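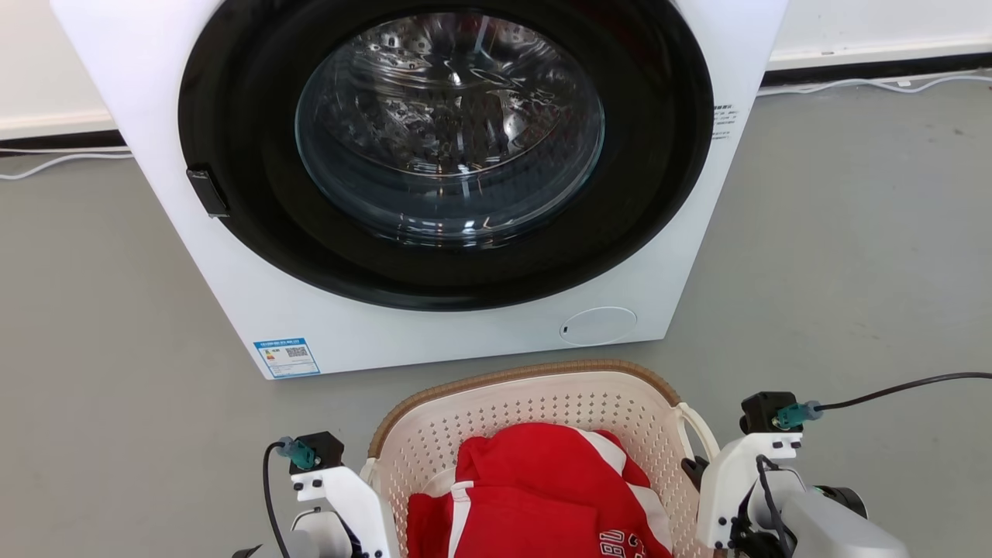
Rashidi

How to clean a front-loading washing machine

A front loader needs a proper clean every month or so if you wash mostly at 30 or 40 degrees. Cool washes and liquid detergent leave a grey film inside the machine, and that film is where the smell on your towels comes from. The whole job takes an afternoon, but most of that is the machine running by itself.

The method suits nearly any front loader with a round glass door and a filter behind a small cover at the bottom of the front panel. Covers differ. On some machines it is a round cap, on others a square flap, and it can be at either corner. If you are not certain which part opens, look it up in the manual before you pull at anything.

What you need

An old towel and two cloths
A shallow tray or baking tin
An old toothbrush
Washing-up liquid
A washing machine cleaner, or 70 g of plain soda crystals
Rubber gloves
A torch

Don't use bleach and vinegar together, and don't use bleach with any other cleaner either. I don't use vinegar at all on the rubber parts. People disagree about it, but several manuals advise against it and soda crystals do the job.

Step 1. Check the drum

Open the door and turn the drum slowly by hand, all the way round. Feel along the holes for hairgrips, bits of tissue and anything sharp. A bra wire poking through a hole should be pulled out gently with pliers. If it won't come, leave the machine off and get it looked at, as it can tear clothes and do worse underneath.

Brown specks on stainless steel are usually from a coin or a grip that has sat in there damp. Rub them with a little washing-up liquid and a soft cloth. Don't use wire wool.

Step 2. The door seal

Put your gloves on and pull back the rubber lip all the way round. The bottom is the worst part, where water sits after each wash. Take out the fluff and hair with your fingers, then wipe the fold with a cloth wrung out in warm soapy water. There are usually small drain holes at the bottom of the fold. Clear them with the toothbrush.

Black spots in the rubber are mould. They will fade if you keep at it but they may never go completely, and old stains do no harm if the surface is clean.

Step 3. The glass and the door surround

Wipe the inside of the glass with the same soapy cloth, paying attention to the lower part, where scum collects and stops the door sealing well. Dry it. A glossy black surround shows every fingerprint and smear, so finish that with a barely damp microfibre cloth and then a dry one. Kitchen roll can leave fine scratches on gloss plastic. Clean behind the handle too, as powder gets in there.

Step 4. The detergent drawer

Pull the drawer out as far as it goes, press the release tab and lift it free. Soak it in hot water in the sink for 20 minutes, then scrub the corners and the softener section. While it is soaking, shine the torch into the empty slot. The roof of the slot is where the water comes in and it is often black. Scrub it with the toothbrush and wipe it out. Dry the drawer before you put it back.

Step 5. The filter

Switch the machine off and unplug it. Let it cool if it has just done a hot wash. Lay the towel on the floor, put the tray under the filter cover and open it. If there is a small hose inside, drain that into the tray first, put the bung back in and empty the tray. You may have to do this more than once.

Now unscrew the filter slowly, a quarter turn at a time. More water will come. Take the filter out, rinse it under the tap and check the hole behind it with the torch. In October I found a sock label and 7 pence in ours, which explained the rattling. Screw the filter back in until it is firm. A filter that is not done up properly will leak on the next wash.

Step 6. The hot wash

Plug the machine back in. With nothing in the drum, add your cleaner as the packet says, or put the soda crystals straight into the drum. Run the drum clean programme if you have one. Otherwise choose the hottest cotton wash. Stay in the house while it runs, and look at the floor by the filter after the first few minutes. If you see foam in the glass near the end, run a second rinse.

When it has finished, wipe the seal dry and leave the door ajar. Keep it shut if you have small children or a cat.

Step 7. The outside and the floor

Wipe the cabinet with a damp cloth. Go lightly over any stickers. The energy label can come off if you don't like it, but warm it with a hairdryer first and peel from one corner. Leave the small printed label with the model details where it is, or write the details down, as you will be asked for them if you ever order a part.

Run a dry cloth along the skirting board and over any cables lying on the floor. Dust and lint build up there quickly.

Between cleans

Leave the drawer open a little after each wash. Take wet things out the same day. Use less detergent than you think you need, and do one wash at 60 every couple of weeks, with the towels or bedding in it.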